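Accept all cookies | Only necessary | Cookie settings
Filed under: Manipulation, Benchmarks and Datasets
Search articles, authors, keywords Go

4.2 Clearing under partial occlusion

The second set of trials tests whether the grasp ordering learned by Bolodier carries over to crowded table layouts. In Section 4.1 the objects were spaced so that each could be reached without touching its neighbours. That condition is dropped for the present trials. Objects are placed close together, tall items may stand in front of short ones, and the container is allowed to hide part of the layout from the fixed camera.

We ran 429 trials with the Okora arm controller. The policy received a single colour view from the fixed camera at the start of each trial and a new view after every grasp attempt. No depth input was used. A trial ended when the policy issued a stop command or when 10 grasp attempts had been made. The grid cloth was kept from the earlier trials so that the same calibration could be applied. Creases in the cloth were not smoothed out between trials.

Clear bottles are the main source of difficulty. The policy must separate the wall of a bottle from whatever is seen through it, and the liquid level often gives a stronger edge than the bottle itself. The mesh container adds a related problem, as items already inside it remain visible and can be proposed as grasp targets.

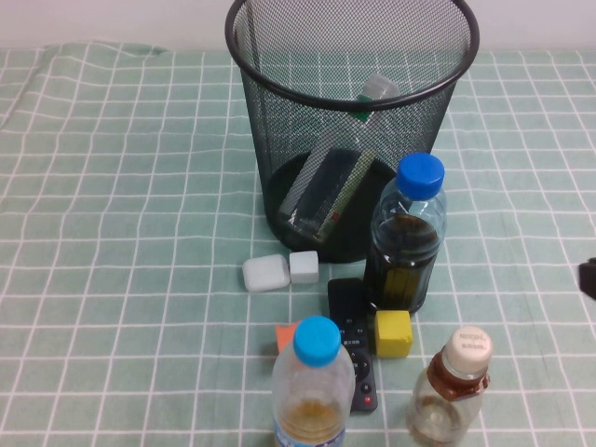 Figure 4. A crowded layout with capped bottles, blocks and a remote control in front of the mesh container. The front bottle overlaps the remote and hides most of an orange block.

Part of this difficulty could be avoided by choosing a container with solid walls, and one reviewer asked whether the mesh had made the task harder for reasons unrelated to grasp ordering. We accept the point in part. A solid container would remove false proposals on deposited items, but it would also block the view of anything standing behind it, so the two conditions are not directly comparable. We therefore kept the mesh and logged false proposals as a separate error class.

Of all trials, 23 ended with a grasp attempt aimed at an item inside the container. These are counted as failures even where every item on the table had already been cleared. The baseline, Anghel, was given the same views and the same stop rule. It ranks targets by visible area alone and has no term for overlap, so it tends to pick the nearest bottle first whether or not the path to it is free.

Bolodier instead scores each pair of neighbouring objects and delays a grasp when the predicted contact with a neighbour is above a fixed threshold. The threshold was set on the Brullo training layouts and was not changed for these trials. With small blocks the delay rule had little effect. Its effect was clearest where a low, flat object lay partly behind a bottle, as the bottle then had to be moved before a full outline became available.

We did not vary the lighting in this section. Reflections on the bottle shoulders were left as they fell, and the results should not be read as covering other lamp positions. Section 4.3 repeats the protocol with 2 light settings.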